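Werkbuch Wilik, Sortierplatz
14. April 2018

Ganzer Vormittag am Platz, und ich bin immer noch ganz aufgedreht. 634 Griffe im Protokoll seit dem Umbau im Dezember, die Läufe von heute schon mitgerechnet. Dravton läuft jetzt in der neuen Version, beide Arme fahren damit wesentlich ruhiger an. Vorher gab es beim Absenken über den Körben immer dieses kleine Nachfedern, das ist auf der Kurve fast weg. Schön!

Das Wichtigste kam aber aus der Packerei. Marlina Sembiring war zwei Stunden da und hat zugeschaut, wie die Kleinteile auf Tablett und Körbe verteilt werden. Sie macht diese Arbeit bei Cilel von Hand, jede Schicht, und sieht Sachen, die uns nie aufgefallen wären. Zum Beispiel dreht sie weiche Teile immer so, dass die Naht nach unten zeigt, dann rutschen sie beim Ablegen nicht über den Rand. Unsere Griffplanung kennt gar keine Naht. Kommt auf die Liste, ganz oben.

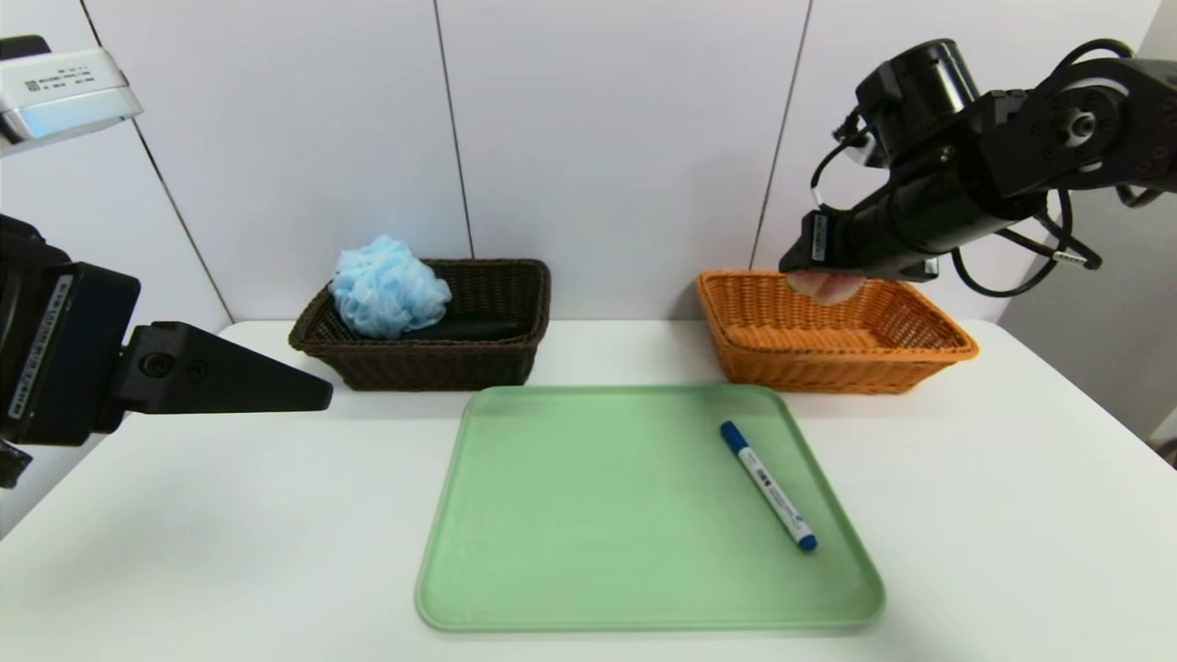
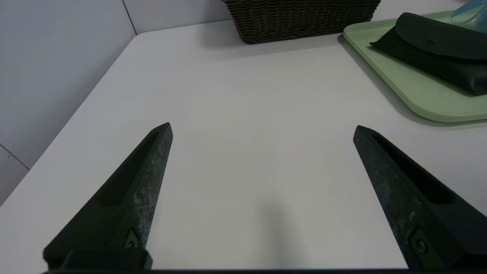
Oberes Bild: rosa-beiges Teil am Greifer über dem orangen Korb, auf dem Tablett der Stift. Unteres Bild: Blick zwischen die leeren Finger, hinten dunkler Korb und Tablett mit der schwarzen Hülle.

Finger: Die Innenseiten haben Schrammen und helle Flecken. Vor dem nächsten großen Durchgang reinigen und dann entscheiden, ob ein neuer Satz bestellt wird. Mit glatten Stiften will ich das vorher noch einmal gezielt probieren – 19 Griffe, gleiche Lage, gleiche Kraft, alles mitschreiben.

Danach lange mit Marlina über den Arbeitsplatz selbst geredet (Kaffee kalt, war es wert). Bisher steht man in der Packerei die ganze Schicht am Tisch und greift. Wenn Wilik die einfachen Teile übernimmt, bleiben die unklaren Fälle und die Endkontrolle beim Menschen. Marlina freut sich darauf, ihre Schulter noch mehr. Sie hat aber auch Bedenken: Die einfachen Teile sind für sie die Verschnaufpause zwischen den schwierigen. Fallen die weg, ist jede Minute Konzentration. Das hatten wir in der Planung überhaupt nicht drin. Vorschlag von ihr: alle zwei Stunden zwischen Kontrolle und Nachfüllen wechseln, und das Tempo der Zelle stellt die Person am Platz ein, mit einem Drehknopf in Griffweite. Den Knopf baue ich selbst ein, darauf habe ich richtig Lust.

Offen ist, wer bei einer Störung eingreifen darf. Baran will dafür jemanden aus der Technik, bei Cilel sitzt die Technik aber im anderen Gebäude. Bin dafür, dass die Leute am Platz geschult werden und selbst quittieren. Marlina würde sofort mitmachen und kennt noch zwei Kolleginnen.

Nächste Schritte:
Naht als Merkmal in die Griffplanung
Finger reinigen, danach Stiftreihe
Drehknopf mit 10 Stufen, Halterung drucken
Schulungsablauf mit Marlina durchgehen, Entwurf an Baran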